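Woler Vestergaard is a privately held industrial group that makes marine gearboxes, hydraulic pumps and heavy castings. It was formed when the Woler foundry, a maker of ship propellers and winch drums, took over its main gearbox supplier, Vestergaard. The group has 3 divisions and sells mostly to shipyards, dredging companies and port operators.

The foundry division is the oldest part of the business. It casts housings and propeller hubs in bronze and steel, and does contract work for outside customers when its own order book is short. The gearbox division, based in Gurnska, employs 214 people and builds reduction gears for tugs, ferries and fishing vessels. A smaller hydraulics division trades under the name Greder and supplies pumps and steering gear.
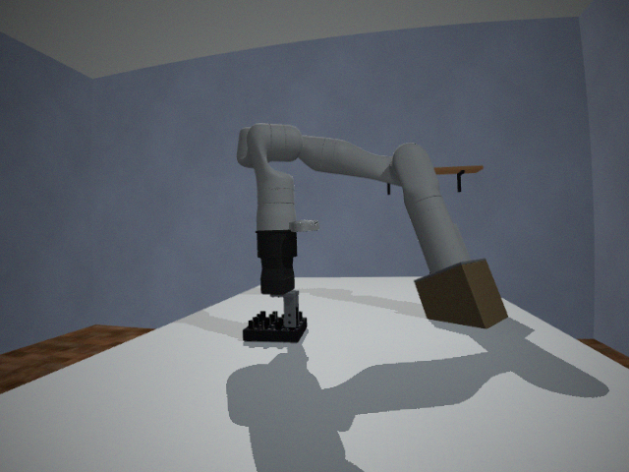 Greder was bought from its founders after it lost a long-running supply contract. Its product range was cut from 10 pump families to four, and assembly was moved to the Gurnska site the following December. Two former Greder managers later set up a competing repair business, which led to a dispute over the use of technical drawings. The case was settled out of court and the terms were not published.

Melati Sutanto became chief executive after running the gearbox division. Under her management the group closed its sales office for river craft and put more money into service and spare parts, which now bring in over 2 fifths of revenue. Most of this work is done at the customer's yard by traveling crews.

The group has supplied gearboxes for coast guard and naval auxiliary vessels, usually as a subcontractor to the yard. It does not make weapons or weapon mounts. Export licenses are still needed for some of these orders, and one delivery of steering gear was held back when the buyer's end-use papers were found to be incomplete.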